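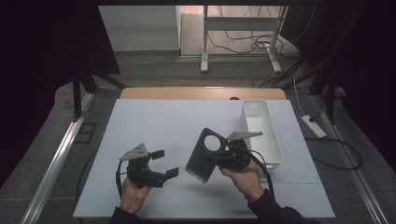

How long does it take to put a pair of Satberg grippers together?

Most people need one evening for the pair, plus a second one if you print the brackets yourself. My first set took longer than that, but I was making up the instructions as I went.

Hi, I'm Asmaa, and I make these kits on a bench in a shared workshop. Satberg started as a thing I wanted for my own robot arm project. I wanted to hold the grippers in my hands, do a job with them the way the arm would, and save the movement for later. Everything I could buy was either too heavy or way over my budget, so I drew my own (and then redrew it, and redrew it again – version four is the one you get).

What's in the box
Two hand-held grippers, left and right
Two top brackets
Two black cables
A bag of 20 spare screws, because they roll under everything
A printed build guide, proofread by Senthil Iyer, who found a lot

Each gripper weighs 558 grams with the cable off. You'll notice it after an hour or so, and I take a tea break then!

What I like picking up with them: phone cases, sponges, empty boxes, anything thin with a bit of stiffness. Flat things lying tight against the table are still a pain. Start with the item propped up on something and work down from there. Coins, forget it.

Fit the brackets before you plug in the cables. I did it the other way round on my second pair and had to undo the lot. Leave some slack in the cables too, so your wrists can turn freely.

The kit is $868 for the pair, and replacement finger sets are $55. I pack orders in small batches and the next one goes out in March. If you already have a Hitbridge control board, tell me when you order – the plug is different and I'll swap it at no charge.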